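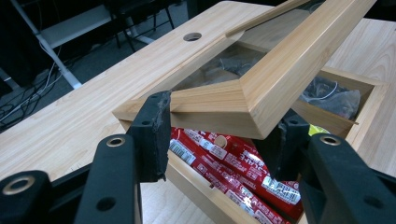
Posted by grultska_joiner, 7:19 pm
Boxes and Small Chests > Lids and Hardware
Thread views: 3381

Looking for opinions on a replacement lid for a tea box. Rectangular, open top, pale wooden walls, one thin divider across the inside. The lid is a mitered wooden frame with a clear panel. It currently holds two long glossy red packets in the front compartment and some plastic bags.

The lid frame is honey colored and the box walls are paler. I would like to remake the frame in something closer to the walls but keep the clear panel. Questions:

Is a plain glued miter enough at this size, or should I spline it?
Should the panel be glued or float in a groove?

The lid gets lifted several times a day.

----

dorley_bench, 7:42 pm

Spline it. A miter is mostly end grain to end grain and the glue line takes all the racking load every time someone lifts by one corner. Thin splines across the outside of each corner, cut after glue-up, sanded flush.

Float the panel. Glue on one side will creep when the wood moves in September and again when the heating comes on.

----

Kausar Niazi, 8:04 pm

Disagree on the splines. The side rail looks wide for a box of this type, so there is a lot of glue surface at the miter. Size the end grain with thinned glue, let it tack, then glue and clamp normally. I have a frame of similar proportions on a spice box that was made this way and the corners are closed.

Agree on floating the panel.

----

dorley_bench, 8:11 pm

One box is one box. How long has it been in use?

----

Kausar Niazi, 8:15 pm

4 years. Kitchen shelf, next to the kettle. Opened daily, so well over 1000 cycles by now.

----

grultska_joiner, 8:33 pm

Thanks both. I should have said the panel is acrylic. I can cut a groove on the router table. How much clearance?

----

arthur_m, 8:50 pm

For acrylic, leave 1/32 on each edge. It expands more than glass does. A couple of small dots of clear silicone in the groove will stop the rattle without locking it.

Separate point. I would leave the lid color alone. The contrast with the walls is fine and a near match looks worse than a clear difference. New wood will also darken at its own rate.

----

grultska_joiner, 9:02 pm

The contrast is the reason I started. The lid came from a different box.

----

dorley_bench, 9:10 pm

Then check the box for square before making anything. Measure both diagonals at the rim. If the lid was made for something else, a new one built to the nominal size may not fit either. Also check the end of the divider where it meets the right wall. If it stands proud at all, the panel frame will rock on it.

----

Kausar Niazi, 9:21 pm

Good point about the divider. On mine it sits in a stopped dado 1/8 below the rim. Is yours glued?

----

grultska_joiner, 9:38 pm

Dry fit. It slides out. Diagonals are off by 1/16, so the frame will be cut to the box and not to the drawing. Ordering maple from Herkitz for the rails.

----

arthur_m, 9:44 pm

1/16 is nothing on a lift-off lid. Leave an even overhang and plane it in after.

----

dorley_bench, 9:47 pm

It will show at the corners if the overhang is small. Cut to the box. And spline it.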